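Courses > Medieval Towns > Handouts > Week 6: Nellham

Week 6: The Fortified Town of Nellham
08/09/2022, by Yu-na Bang

Read this before the seminar. The source extracts are in the separate packet, and the numbering there follows Fares Saab's edition of the Strobel charters.

1. Site and setting

Nellham stands on a limestone spur above the River Plavance. The upper town sits 374 feet above the valley floor. The ground drops steeply on the north and east, so the builders put most of their effort into the south and west walls. The only road wide enough for carts came up from the west and entered by the Strobel Gate.

There was a settlement by the river before there was one on the hill. Pottery from the lower site is older than anything found inside the walls. The move uphill seems to have been gradual, and the riverside church stayed in use long after most houses near it had been given up.

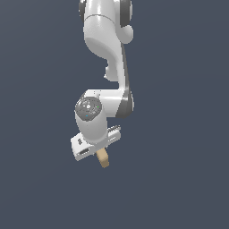

2. The walls

Two circuits survive. The inner wall encloses the keep, the governor's house and a cistern. The outer wall encloses the market, the parish church and most of the housing. It is the later of the two and was built in a hurry: the courses are uneven, and reused blocks from the riverside site can be picked out in the lower part.

The outer circuit had 20 towers when it was complete. Most were open at the back, which saved stone and meant that an attacker who took one had no cover from the town side. Compare this with the closed towers at Nirnholm, covered last week.

Terms to know: curtain wall, postern, barbican, open-backed tower, spolia.

3. Government and trade

The town was held by a governor appointed by the bishops of Nirnholm. A council of householders met in the church porch and dealt with weights, wells and street repairs. It had no say over the garrison, and this was a regular cause of complaint in the charters (extracts B and C).

Wool and salt were the main goods.

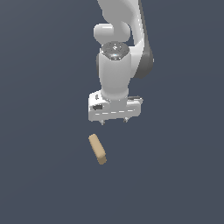
Salt came upriver by barge and was carried to the market by mule. The toll roll in extract D lists 129 households liable for payment. Do not treat this as a population figure. Clergy, soldiers and the very poor were exempt, and we do not know how large a household was taken to be.

The annual fair was held in November, after the flocks had come down from the hills. Traders from outside paid a double toll except on the opening day.

4. Decline

The usual account blames the siege. Saab argues that the town was already shrinking by then and points to the rents in extract E, which fall steadily over the two generations before it. The river had also begun to silt up, and barges were unloading farther downstream.

After the siege the outer wall was not repaired. Houses on the west side were taken down for their stone. The upper town kept a small garrison, and a few families went on living around the church until the parish was joined to its neighbor.

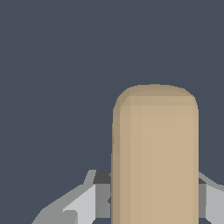
Fig. 3. Tan form with a rounded top and straight sides.

5. For the seminar

Prepare short notes on the following.

Why might the council have been refused control of the garrison?
What can the toll roll tell us about the town, and what does it leave out?
How far do the rents support Saab's case against the siege?

Bring the plan of the outer wall from the packet. We will mark the likely line of the market street on it. Anyone presenting next week should see me after class to settle which extract they are taking.

Last updated: fall term, second printing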